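The Second Half at Plosska

The rain quit at halftime, and by then it had already done its work. The field at Plosska sloped toward the river on a good day, and this was November, so the whole left side had turned into something you could have planted rice in. Danjuma Babalola loved it. He stood on the touchline with his socks rolled down and his hands on his head, grinning at the mud like a kid looking at a birthday cake.

"You see the corner?" he said. "Look at that corner! The ball is going to die in there."

"I'm going to die in there," said Kiyoshi Kubo, who played left back and had spent forty-five minutes in it already.

We were down 2 to nothing against Sadowski. I should say that up front. Sadowski had beaten us every time we had played them, in every kind of weather, and they had done it with a sort of politeness that made it worse. They helped you up. They told you good effort. Their goalkeeper, a huge man named Tanko Omoregie, used to play in a real league somewhere, and when he took a goal kick the ball went up so high that you had time to think about your life before it came down.

But oh, that second half. I still go through it in my head when I can't sleep, and then of course I really can't sleep.

Adwoa Ansah coached us that year. She didn't give speeches. She had a paper cup of tea and she walked down the line of us and said one thing to each person, quietly, so the rest of us couldn't hear. I know what she said to me. She said, "You keep looking at him before you shoot. Stop it." Then she moved on to the next one, and I stood there with my face burning, because it was true. Every time I got near the box I looked up at Tanko Omoregie, and he was so big and so calm, and I hit the ball straight at his chest.

To Nneka Chukwu she must have said something very different, because Nneka went back out there like she'd been plugged into a wall.

You have to understand about Nneka. She worked nights at the Skekus bakery, finished at six in the morning, slept in her car in the parking lot, and played midfield. She was the best player I ever shared a field with and she never once mentioned it. She ran with her elbows out. She tackled like somebody closing a drawer with her hip. Five minutes into the half she took the ball off their captain right in front of our bench, and I swear he looked behind him to see where it had gone.

She carried it up the middle. I went right and took a defender with me (my one real talent, being followed), and Danjuma went left, straight into his beloved corner. Nneka hit it long. Their fullback was ready for it. He had it judged perfectly, he had his body turned and everything, and then the ball came down in the mud and just sat there — no bounce at all — and he ran right past it.

Danjuma was laughing before he even got to it. He was actually laughing out loud, in the middle of a game! He scooped it out with his toe, came inside, and rolled it under Tanko so slowly that half of us were shouting at it to hurry up.

2 to 1, and suddenly there were people on the bank who cared. I don't know where they came from. At kickoff it had been somebody's mother and a dog. Now there were folks with hoods up coming down off the river path, and a man from the Cononier works, still in his overalls, yelling advice at both teams.

Sadowski did what good teams do. They slowed everything down. They passed it around the back where the grass was still grass, and they made us chase, and my legs started to go. I remember the sound more than anything, that wet slap of feet, and Kiyoshi behind us calling out names. He called the whole game like that. He'd lose his voice by the end and be whispering at work until midweek. "Danjuma, left. Nneka, hold. Hold. Go!"

She went. She nicked it off a lazy pass, got knocked sideways, kept her feet somehow, and slid it through to me.

Now, I'd like to tell you I was thinking about what Adwoa said. I wasn't thinking about anything. I could hear Tanko coming off his line, because a man that size in that much water sounds like a horse crossing a stream, and I kept my eyes on the ball. It was brown. It had a strip of the lining peeling off near the valve. That's all I saw. I hit it across my body with everything I had left and fell on my face, and I knew it was in by the noise from the bank, before I'd gotten the mud out of my eyes.

Then Danjuma was on top of me, and Kiyoshi, who had run the whole length of the field to be there and had no business doing it. We nearly gave up a third goal straight from the restart, because our left back was lying down in the other team's half!

We didn't win. People always want it to end with us winning, and when Danjuma tells it I've noticed we sometimes do. It finished 2 to 2. In the last minute Tanko took one of those goal kicks, and we all stood and watched it go up into the gray, and the referee blew the whistle while it was still in the air. It landed next to Adwoa's tea.

Tanko came over after. He held out one of those enormous gloves and pulled me in and said, "You didn't look at me."

"No," I said.

"You always look at me." He seemed a little hurt by it.

We sat on the bench afterward with our feet up, too tired to get to the showers, passing around a bag of day-old rolls that Nneka had brought from Skekus. There was a paper in the clubhouse that counted the gate, and Kiyoshi went in to read it and came back out whispering that they'd put down 900. There is no way on earth there were 900 people at that field. I've never argued with it, though. Nneka was already asleep sitting up, with a roll in her hand and mud to her eyebrows, and Adwoa had put her own coat over her and was standing in the drizzle in a sweater, looking out at that terrible corner.

"Same time next week," she said. "Bring dry socks."

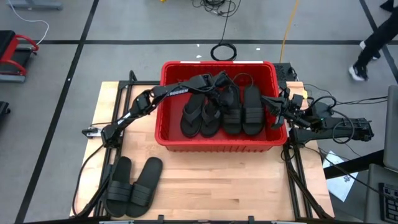 Sandals and flip-flops in the red bin.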